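Stekis Tray Items: Small Object Sorting and Placement Set

Data card, revision 11
Maintained by the Jarari collection office
Last reviewed 21 December 2020

Summary

This set documents the placement of small household and play items in shallow trays on a flat tabletop. It was assembled for groups that study how everyday things are grouped, spaced and put away. The set contains 58 sessions. Each session uses one tray and a small number of items drawn from a shared inventory.

Setting

All sessions take place on a dark gray tabletop with a light gray panel behind it. The tray is placed near the middle of the table before the items are set out. Items may lie close together or apart, but they are to remain inside the raised rim at the start of a session unless the session sheet states otherwise.
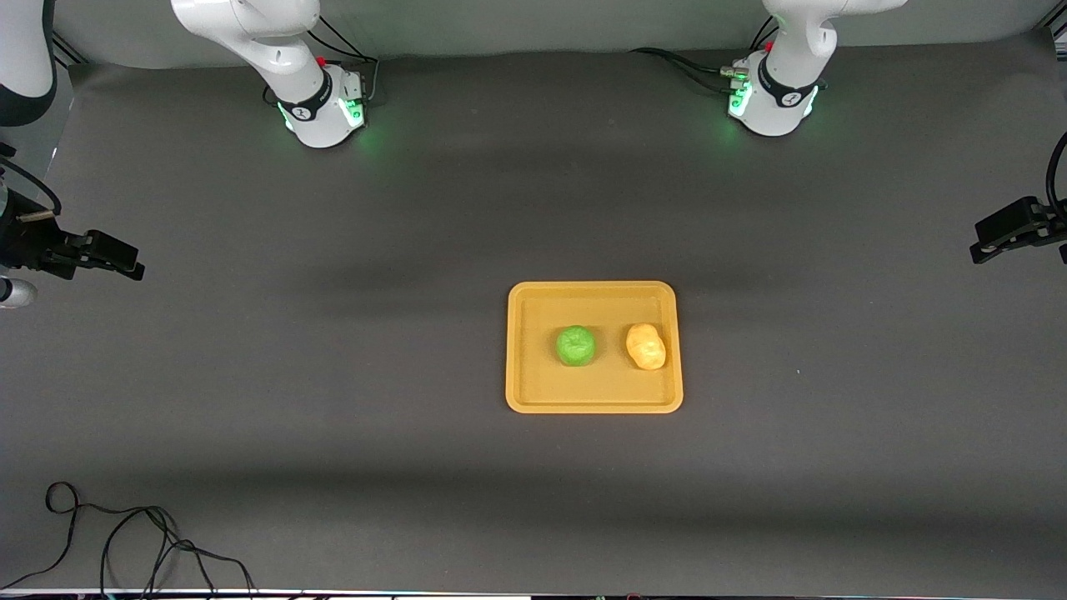
Trays are recorded by color only. The yellow tray has rounded corners and a flat floor, and it appears in 32 of the sessions. The inventory sheet gives each tray a short code, and the same code is used in the session index. Where a tray was replaced by another of the same color, the code was kept and a letter was added.

Items

Items are recorded under plain names chosen by the person who prepared the session. The names describe general appearance and should not be read as a statement of material. A green round item, for instance, may be entered as "ball" in one session and "fruit" in another. The Festesero naming list, supplied with the set, brings these variants together under one entry — users who need consistent labels should work from that list and leave the original entries as they are.

Pale and irregular items caused the most disagreement during review. They are entered under "other, rounded" until a second reader has confirmed a name.

Table surface

The tabletop is wiped before each block of sessions and left clear of paper, tape and markings. Lighting comes from fixed lamps and is not adjusted during a block. The gray of the surface shifts with the angle of view and may look silvery in one place and slightly brown in another.
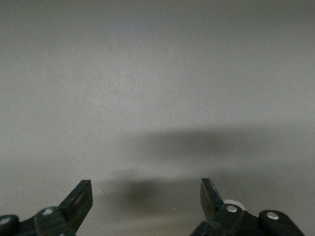 Users who correct for color should take their reference from the surface near the tray and apply it to that session alone. Shadows on the table are soft and vary in depth. They have not been removed or retouched, and no mask is supplied for them.

Contents of the package

The session index lists the session code, tray code and item names. The inventory sheet lists trays and items. The naming list is a separate text file. Review notes are included for over 100 item entries, with the first and second readings kept side by side.

Known limits

Yellow trays are more common than any other color. Few sessions include more than four items. Item weight was not recorded.

Use and credit

The set may be used for research and teaching. Published work should credit the Stekis Tray Items set and state the revision number. Requests for corrections are handled by the Van Wyk records desk and should quote the session code and the entry in question.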